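About Fusier

Control and planning software for robot arms. Small team, one big room, too many cables. 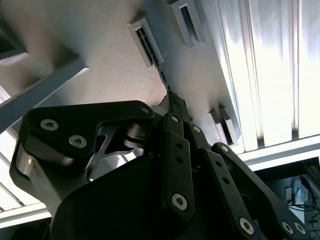 What does Fusier make?

Software that sits between a robot arm and the people who have to get work out of it. Motion planning, force control, a perception layer, and the tooling to see what went wrong when a run goes bad. We don't build arms. We don't sell arms.

How we got going

Started as a planner and not much else. Two of us were doing contract work at Andau, writing the same path code over and over for different cells. Each cell had its own config format, its own idea of where zero was. We pulled the common parts out into a library, then the library got a name, then we had customers before we had a logo. The logo is still not great. We know.

Andau is still a customer. They get the nightly builds and they complain the fastest, both useful.

What's in the box

Skakard is the planner. Takes a model of the cell, a start, a goal, and whatever limits you put on it, gives back a path the arm can follow. Replans in 20 milliseconds on the controller PC we ship with. If it can't find a path it tells you which limit blocked it. That last part took longer to write then the planner did.

Awad is the control side. Runs at 200 Hz next to the arm's own controller. Handles contact: pulling, pushing, sliding, seating a part. Most of our hard work lately is in here, soft stuff especially. Straps, hoses, cable. Things that change shape when you take hold of them and don't match any CAD file you were sent.

The log viewer has no name. We call it the viewer. Joint states, forces, camera streams, planner decisions, all on one timeline. Scrub back, click a spike, see what the planner thought it was doing. People buy the other two and then spend all day in this one.

How we work

Short cycles. A release every 15 working days, a patch in between if somebody is stuck. Every release goes through the regression suite first, 3475 recorded cases at the moment, most of them from real cells where something jammed or dropped or stopped for no good reason. When a customer sends us a bad run, it becomes a case. It stays a case.

Simulation first, then hardware. We like simulation, we use it every day, but friction in a simulator is a guess with a nice user interface. So everything that touches contact gets run on a real arm before it ships. Test rigs are built in house from aluminum extrusion, and rebuilt whenever we need something else.

Code review on everything, including config files. Especially config files.

Who we work with

Mostly small and mid-size shops. Assembly, kitting, machine loading, a few labs. A typical customer has one or two arms, one person who knows how to program them, and a list of jobs that person hasn't had time for. If you have a full automation department you may still like the viewer.

We also do integration support, remote or on site. You talk to the people who wrote the code. No ticket robot.

What we don't do

Mobile bases. Drones. Anything with a weapon on it. Safety-rated functions: Skakard and Awad are not a replacement for your safety controller, your fencing or your risk assessment, and we'll ask about all three before we install anything.

Supported hardware

Six and seven axis arms with a real-time interface. Most parallel and adaptive grippers, over serial or Ethernet. Depth cameras and plain cameras, fixed or wrist mounted. The current list is on the Downloads page, it's kept more up to date than this one. If your arm isn't there, write anyway. Drivers are usually a week or two of work and we need the arm or access to one.

Jobs

Looking for a controls engineer (C++, some Python, has tuned a force loop on a real machine and will admit how it went) and somebody to own the viewer front end. Part time is OK for the second one. Send code or a writeup of something you built. Cover letter optional, we wil read it if it's short.

Contact

Use the form. Sales questions and support questions go to the same inbox, just put your version number in if it's support. Replies same day most days, slower in release week.

Page last updated July 22, 2020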